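What Is Inside a Desktop Computer?

Tivulholm Children's Museum of Everyday Technology
Learning Pages for Young Visitors, Ages 8 to 11
Text: Dalia Rebane. Checked by: Loïc Joly.

A desktop computer often comes in a tall box called a tower. The tower is also called the case. When the computer is in use, the case stays closed, and most people never see what it holds. At the museum's Open Case Table, visitors may look at the parts with the cover removed.

The case has an important job. It holds every part in its place and keeps out fingers, paper clips and spilled drinks. Much of the inside is made of thin sheet metal that has been cut and bent into shape by large presses in a factory.

The drive cage

Computers need a place to keep things even when the power is off. Your drawings, your games and your school reports are all stored on a part called a drive. Drives are fitted into a metal frame known as a drive cage. It works much like a set of shelves. 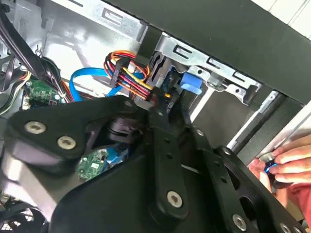
A silver drive cage with slots and small round holes. The bright blue loop is a data cable.

Many drive cages have holes punched in them. Some holes are for screws. Others let air move through the case, which helps the parts stay cool. Holes also make the metal lighter. Some cages have plastic latches as well, so that a drive can be held in place or let go without a screwdriver.

Two kinds of cable

A drive needs two things from the rest of the computer. The first is electricity. The second is a path for information. In many desktop computers, each of these travels by its own cable.

The information cable is called a SATA cable. Say it like this: SAY-tuh. It is often flat and thin, and it comes in many colors. The color makes no difference to how it works. A blue one and a red one do the same job.

The power wires are different. They come from a metal box called the power supply, and here the colors do have a meaning. Yellow wires carry 12 volts. Red wires carry 5 volts. Orange wires carry 3.3 volts. Black wires are called ground wires, and they complete the path so that electricity can flow. A plastic connector at the end keeps the wires in the right order. Its shape allows it to be plugged in one way only.

Circuit boards

A circuit board is a flat sheet with very thin lines of copper on it. The copper lines are like roads that join one small part to another. Many boards are green. The green is a coating that protects the copper. The largest board in a computer is the motherboard, and nearly every other part connects to it.

Why is it so crowded?

Visitors often remark that the inside of a computer looks untidy. Cables have to reach from one side of the case to the other, and makers usually leave them a little longer than they need to be. A cable that is pulled tight may come loose. 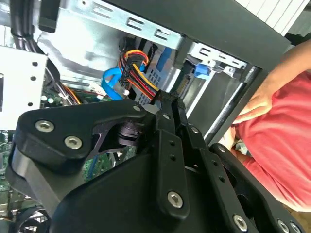
Metal framework and cables share the space inside the case. A steel bracket with a row of slots runs across the top.

People who repair computers learn to follow one cable at a time from end to end. You can try this at the Open Case Table. Choose a cable, find where it begins and trace it with your eyes — without touching — until you find where it stops.

Safety rules

Never open a computer at home or at school by yourself. Ask an adult first. The computer must be switched off and unplugged from the wall. The power supply box must never be opened, even by a careful adult, as it can hold electricity after the plug has been pulled out. Metal edges inside a case may be sharp.

Words to know

Case: the box that holds the parts of a computer.
Drive: the part that stores files.
Drive cage: the metal frame that holds drives.
Ground wire: a wire that completes the path for electricity.
Motherboard: the main circuit board.

The Open Case Table is in the Carré Gallery on Level 3. Children under eight must be accompanied by an adult.

Page last reviewed: 12 February 2019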